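Frage: Wie hoch ist das Quorum beim Bürgerbegehren, und wer zählt als Wahlberechtigter?

Hallo zusammen,

bei uns im Ort soll der Stadtrat im September beschließen, dass die Bücherei geschlossen und das Gebäude verkauft wird. Ein paar Leute wollen dagegen ein Bürgerbegehren starten. In der Zeitung stand, man brauche dafür 1000 Unterschriften. Ein Bekannter meint, es seien 8 Prozent der Wahlberechtigten. Was stimmt denn nun?

Zweite Frage: Dürfen EU-Bürger unterschreiben? Und was passiert, wenn jemand unleserlich schreibt oder die Adresse fehlt? Wir haben bisher 126 Unterschriften auf einer selbst gebastelten Liste und ich möchte nicht, dass die am Ende alle ungültig sind.

Danke schon mal
Skivalier
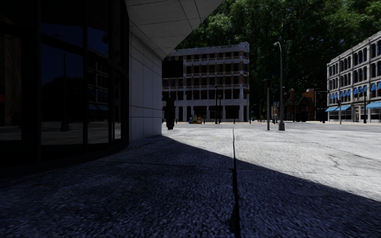

Nachtrag: Es geht um eine kreisangehörige Stadt, falls das eine Rolle spielt. Eine Bürgerinitiative als Verein haben wir nicht gegründet.

3 Antworten

Antwort von Arben Hoxha

Beides kann stimmen. Das Quorum steht in der Gemeindeordnung deines Bundeslandes und ist dort meist ein Prozentsatz, der nach der Einwohnerzahl gestaffelt ist. Die Zeitung hat das vermutlich für eure Stadt umgerechnet. Verbindlich ist nur die Auskunft der Stadtverwaltung, die würde ich mir schriftlich geben lassen.

Zu den EU-Bürgern: Wer bei der Kommunalwahl wählen darf, darf in der Regel auch beim Bürgerbegehren unterschreiben. Das schließt EU-Bürger ein, wenn sie die übrigen Voraussetzungen erfüllen, also Mindestalter und Hauptwohnsitz in der Gemeinde. Das Mindestalter ist je nach Land 16 oder 18.

Wichtiger ist eure Liste. Auf jedem Blatt muss der vollständige Text des Begehrens stehen, mit einer Frage, die man mit Ja oder Nein beantworten kann. Dazu kommt normalerweise eine Begründung, und es müssen Vertrauenspersonen oder Vertretungsberechtigte benannt sein. In manchen Ländern braucht ihr außerdem einen Kostendeckungsvorschlag oder eine Kostenschätzung der Verwaltung. Fehlt das auf den Blättern, sind die 126 Unterschriften wahrscheinlich wertlos und ihr müsst neu sammeln.

Unleserliche Einträge werden gestrichen, wenn die Person nicht eindeutig zuzuordnen ist. Sammelt deshalb deutlich mehr als nötig. Achtet auch auf die Frist: Richtet sich das Begehren gegen einen Ratsbeschluss, läuft sie je nach Land ab Beschluss oder Bekanntmachung und beträgt oft nur wenige Wochen. Einen Verein braucht ihr nicht.

Antwort von Dono

Bei uns hat der Rat das Begehren für unzulässig erklärt, weil die Frage falsch formuliert war. Lasst den Text vorher prüfen!!

Antwort von Cekix

Geht doch einfach in die Einwohnerfragestunde, das ist weniger Aufwand. Wir hatten damals 50 Leute im Saal und der Punkt wurde von der Tagesordnung genommen. Ob das bei euch reicht, weiß ich natürlich nicht. Zum Quorum kann ich nichts sagen.

Kommentar von Skivalier

Danke, vor allem an Arben. Auf unseren Blättern steht nur „Gegen die Schließung der Bücherei“, also fangen wir wohl von vorne an. Ich rufe am Freitag im Rathaus an.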